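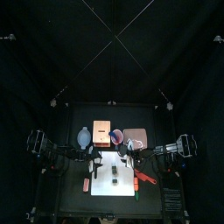 Two-arm table at work, what happens to the people on the bench?

Posted by kettle_and_crumbs
8 February 2020

Hi all. Long one, sorry, typing on my break.

I work the returns and kitting bench at a place that sorts household stuff – pitchers, cups, trays, spatulas, that sort of thing. 31 of us on the floor. Management put in a table with two arms inside a black fabric tent. Grippers on the ends. One arm on each side, white board in the middle, the items lined up at the back. They call it Senen. No idea what that stands for.

Right now it takes one line. Pick up, move, put down. The three of us who used to do that line have been told we are "cell leads" now. Same pay. Nobody is let go so far. My supervisor says 310 items a shift is the target for it, and I used to beat that by lunch on a good day.

What I want to know from people who have been thru this:

Does the job really change or is it just a new name for standing next to a machine?
Should I be asking for training in writing?
Is there anything I should ask for now while they still need us to get it running?

I'm 62, not scared of learning stuff. But I don't want to spend my last few years laying out cups for a robot. Also I miss talking. Used to be two people facing each other over that bench and now it's just me and the tent.

Thanks

Ottar Dalen

Been there. Packing hall, we got arms from a firm called Pidutar a few years back. So, in order.

Yes the job changes. First months it's mostly setup. You put the items out, you reset, it drops something, you reset again. Boring, and more tiring than it looks, you are always half watching. After that it went quiet for us and I was running two tables plus my own paperwork. Different kind of tired. Less in the shoulders, more in the head.

Training in writing – yes. Ask for these by name:

who is allowed to stop it and how
who may reach in, and what has to be off first
how you report a bad pick, and who reads the report
what your title means on the pay scale

That last one matters most. "Cell lead" was worth nothing at our place until we got it onto the scale, took until September. Without that you are doing tech work on bench pay.

Also the target. 310 for the machine should not turn into 310 plus whatever you did before. Get them to say what YOUR number is. Ours forgot to take the old one off and for weeks people got marked down for picks the arm was doing.

And write down what you know. Which things tip over. Which see-through plastics give trouble, which shapes slide. We had a crumpled bag that stopped the line over and over and the engineers were looking at the software, when a woman on the bench could have told them in a minute to flatten it first. That kind of knowledge is what you have to bargain with, so put your name on it when you hand it over.

The talking part, I don't have a good answer. We moved the break so both sides of the hall took it together. Helped some.

ra_nightshift

its just a new name. they said same thing at Someneo and then didnt replace anyone who left. went from a full crew to 3 on nights. nobody got fired so technicaly they kept the promise. get your hours in writing

plumline

Half agree with the one above. Ask straight out what happens when somebody retires – do they fill the spot or not. If the boss won't answer, well, you have your answer.

On the bench thing, I'd ask to rotate. An hour or two at the table, then swap to manual work. We do that with the label machine and people stopped complaining about their eyes and backs so much. You don't need any big agreement for it, our shift lead just made a list and stuck it on the wall. Might get you somebody to talk to as well.

Can't help on pay, we're in a different setup.

kettle_and_crumbs

Thanks Ottar, printing yours out. Pay scale never crossed my mind, none of us asked. Going to bring up rotation too, there's two others who want off the table already.

Will post again after I talk to my supervisor. She's ok, I think she just got handed this same as us.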